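Garment handling from hand-held demonstrations
Progress report to the Preltis programme office
Reporting date: 2019-08-18
Prepared by the manipulation group, Wornitton

1. Position against plan

Collection for work package 2 is complete. The target was 600 usable demonstrations in furnished rooms; 681 were accepted after screening and 19 were rejected for tracking loss. The Tarnton site supplied most of the bedroom material. All of it uses the two-finger hand-held gripper with the wide-angle view over the fingers.

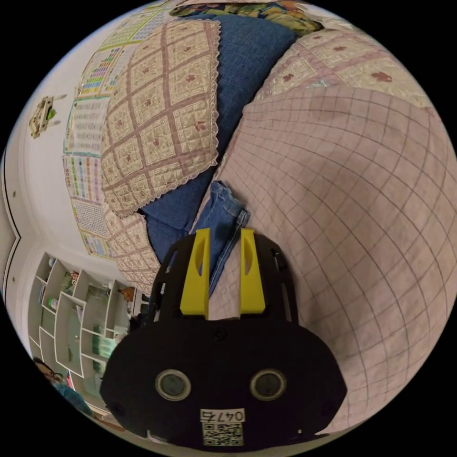

Figure 1. Gripper at the jeans, bedroom task. Fingers, garment and bedding share one view.

2. Bedroom task

The garment is a pair of jeans on a made-up bed. Denim was chosen in April as the stiff end of the fabric range, and the patterned bedding was left in place. Earlier laboratory data used a plain table, and the grasp-point detector trained on it performed poorly as soon as quilting or a printed sheet entered the view.

Segmentation labels now separate garment from bedding in every accepted demonstration.

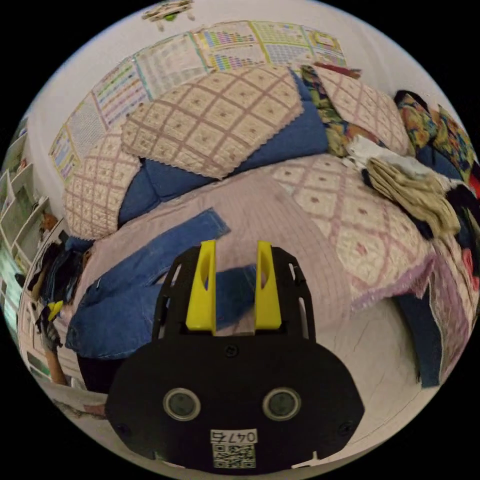 The detector was retrained for 2000 steps on the new labels with the image encoder frozen. False grasp points on pillow edges have largely gone. Those on blue bedding close to the denim remain, and colour augmentation has made little difference to them - we expect to need depth for these cases.

3. Issues

3.1 Lens distortion. Straight lines towards the rim of the view are strongly bent. The Altıntaş calibration routine is adequate near the fingers but drifts at the edges, where the second gripper often appears.
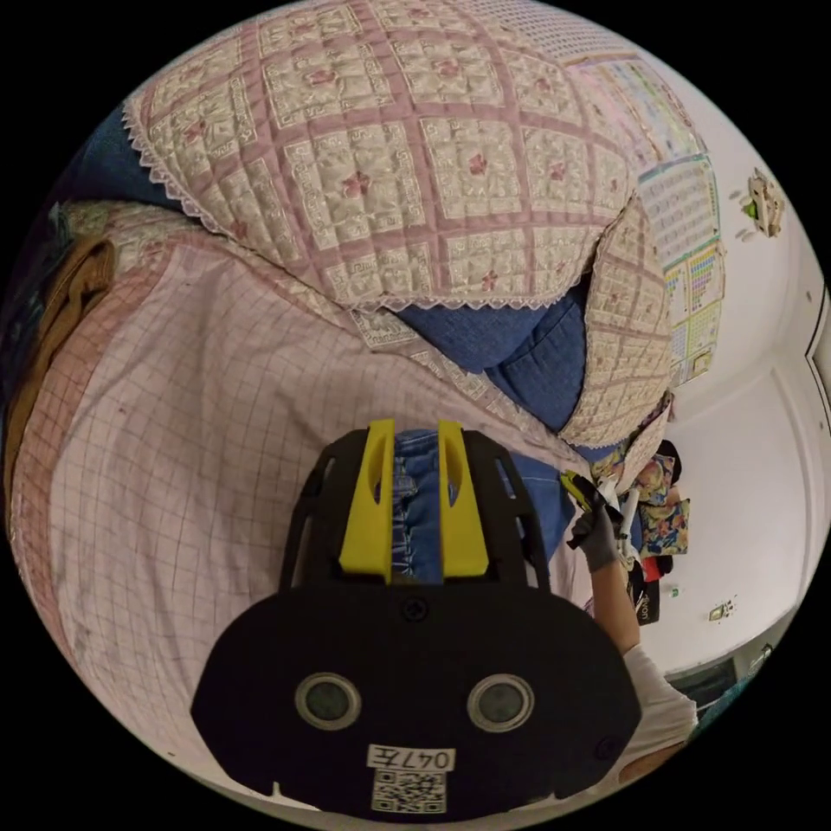
3.2 Two-handed work. Relative pose between the two grippers is lost when one leaves the other's view. Interpolation covers short gaps; longer ones are cut and the demonstration is split.

3.3 Layout. The lie of the jeans varies more than the protocol assumed. We have stopped treating this as an error and record it as a starting condition.
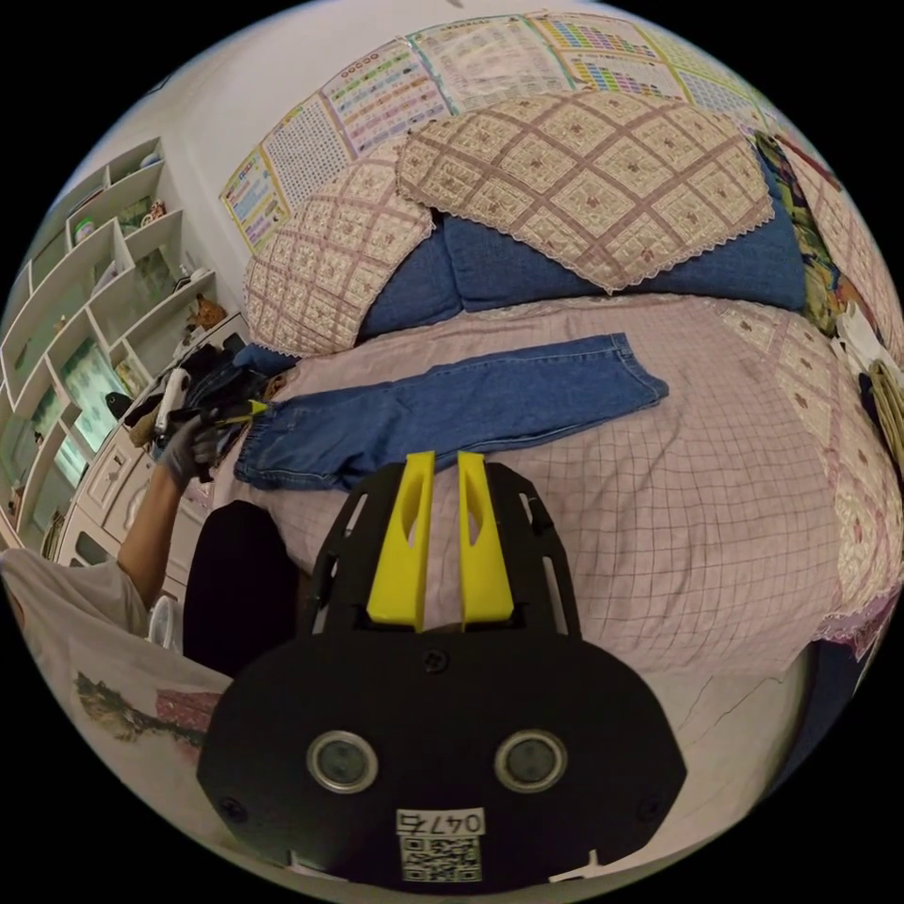
Figure 2. Jeans lying across the bed, waistband end to the left, second gripper at the left edge.

4. Next period

Train the two-handed policy on the split demonstrations. Repeat calibration with a larger target. No change to budget is requested; the storage line is underspent and will be carried forward.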